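Mapplebeck Walking and Outdoor Group
Minutes of the October kit meeting, held on Sunday in the upstairs room, starting shortly after lunch

In the chair: Theophilus Zakaria
Minutes taken by: Miłosz Sowa
Apologies had been received from three members, all of whom have colds, and we send them our very best wishes and hope to see them at the next one.

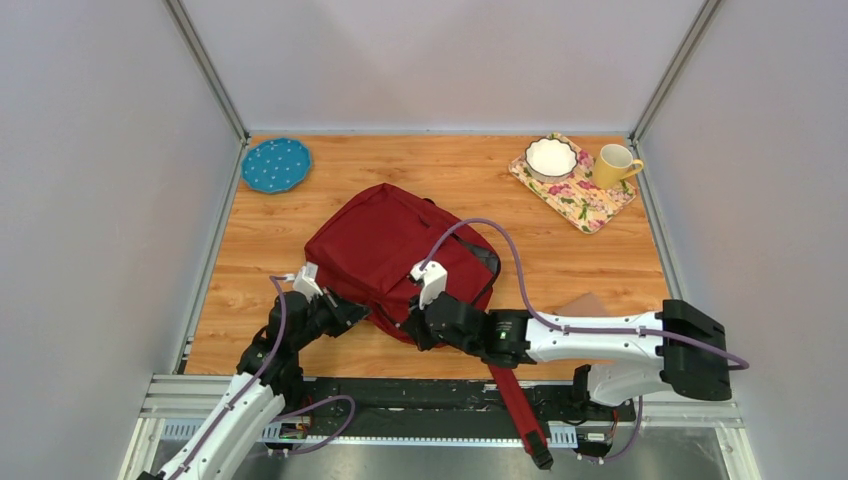
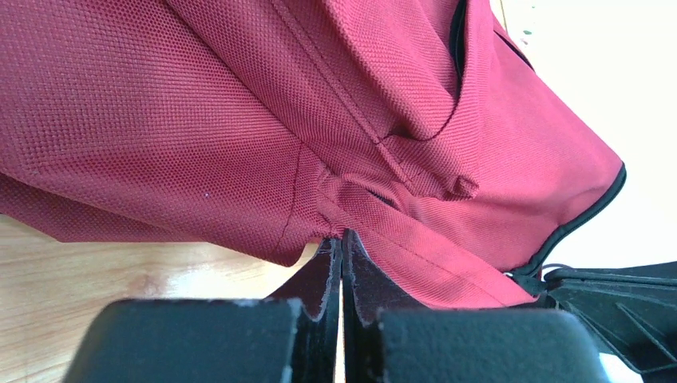 The red backpack on the table (first picture) and red cloth and stitching close up (second picture).

1. Welcome and last minutes

Theophilus welcomed everybody and said how pleased he was to see so many faces on such a grey afternoon, particularly the two new ones near the radiator. He reminded us that the kettle was on and that the ginger cake was there to be eaten. The minutes of the last meeting were read and agreed, with one small change: the walk to the reservoir was led by both leaders jointly, and it was only fair to say so. Miłosz has put this right in the book.

2. The lending bags

This took up most of the afternoon, and a very good discussion it was too. As most members will know, the group keeps a cupboard of backpacks which can be borrowed by anybody who would like to come on a weekend walk and hasn't got a bag of their own. There was a feeling at the summer meeting that the cupboard had got into a bit of a state, with bags pushed in any old how and bits of other people's lunches still in the pockets (a very old satsuma was mentioned, and then mentioned again).

Miłosz spoke first and used the dark red backpack to talk about checking a bag over when it comes back. He suggested we always begin with it lying on its back on a table, front upwards, so that the zip and the front panel can be looked at properly, and then let the shoulder straps hang free so that any twist shows itself. The buckles should be clicked shut and opened again a couple of times. After that it is a matter of going slowly along the seams with a thumb, especially wherever the cloth is gathered or two lines of stitching meet, these being the places where a bag will usually go first.

A member asked whether a small gap in the stitching ought to put a bag out of use altogether. Theophilus thought it depended very much on where it was. A gap on an outside pocket could be sewn up in an evening, but anything near the top of a shoulder strap should be kept back until somebody handy with heavy thread has had a look at it. This was agreed by everybody, and two members kindly offered to do the sewing between them over the winter.

There was then a rather lively conversation about washing. Some of us have always put our bags through the machine on a cool wash and never come to grief, while others were quite horrified at the thought! Theophilus let this run for a while and then proposed that lending bags be sponged with lukewarm water and a little plain soap, emptied fully beforehand, and hung upside down with every pocket open until dry. Agreed, with one person asking that it be noted that she will carry on using the machine for her own.

3. How the bags go back in the cupboard

Agreed that bags will be stored flat and empty, with straps tucked behind, and that each will have a luggage label tied to the top loop giving the date it was last checked. Miłosz has a box of 100 labels left over from the plant sale and is happy for the group to have them. It was suggested that the larger bags go on the bottom shelf, and after some thought about who can reach what, this was agreed as well.

4. Money

The lending fund stands at just over £300, which is healthier than it has been for some time, and thanks were given to everybody who helped at the jumble stall. The suggested donation for borrowing a bag will go up to £5 for a weekend, with £2 for a single day. Theophilus was keen that it should stay a suggestion, and that no one should ever be put off coming on a walk by it. There was warm agreement round the room.

5. The Trasimora weekend

Places are filling nicely. Anybody wanting to borrow a bag for it should speak to Miłosz before the next meeting so that he can look out the right size, and should please say if they are tall, as the longer-backed bags are fewer. A packing list will be sent round. Miłosz asked people to put heavy things close to the back and waterproofs at the very top, and remembered with some feeling the year when his own were under the tins.

6. Any other business

A blue enamel mug was left behind in the summer and is still on the windowsill. The door to the cupboard is sticking again and wants lifting slightly as it is pulled.

Theophilus thanked everyone for coming and for being so patient over the washing. The meeting closed at twenty to five.

Actions
Miłosz Sowa: labels for the bags; packing list for Trasimora; note on sponging to go inside the cupboard door.
Theophilus Zakaria: heavy thread and needles; a word with the hall about the cupboard door.
All: please have a look at home for any lending bags not yet returned.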